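Keeping Grandad's War Papers at Home: Tips for the Kitchen Table Archivist

So many of us have a biscuit tin somewhere with a ration book in it, a few letters on thin blue paper and perhaps a pay book with a cracked spine.
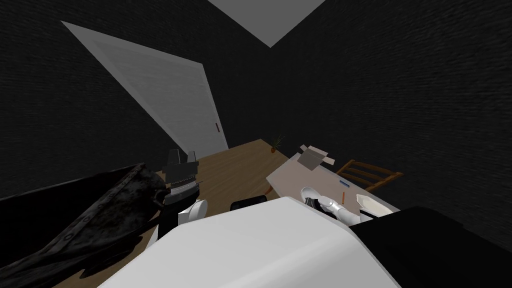

My own tin came down to me by way of Tikcombe, where it had sat in a shed for the better part of 40 years, and I've learned most of what follows by getting it wrong first. The papers had been folded into quarters and tied up with string, almost 200 sheets in all, and I was so excited that I tried to open the lot on a Tuesday evening with a cup of tea at my elbow. Please don't do that!

Clear the table, wash your hands and dry them well. Clean bare hands are fine for paper (cotton gloves make you clumsy and they catch on torn edges), but do pop on nitrile ones for photographs and negatives.

Wartime paper was often poor stuff and goes brittle along the folds. If a letter doesn't want to open, leave it be for now. Never iron it, and never reach for the sticky tape - the glue goes brown and creeps right through the ink.

Old paper clips and pins leave rust behind. Slide a bit of thin plastic under the clip on both sides of the page, then ease it off slowly.

Write on the back in soft pencil only, with the page on a hard, clean surface so you don't emboss the front. I put the date, the place and who I think sent it, with a question mark if I'm guessing.

For storage I like the flat Mulitz boxes, though any acid-free, lignin-free box will do nicely. Keep it in a wardrobe in the middle of the house, well away from the laundry, and leave the attic and the garage for the Christmas decorations.

Newspaper cuttings get a folder of their own, as the acid in them will colour whatever they touch. Mine stained a lovely grey Red Cross card before I caught on, and I still feel a bit sore about it.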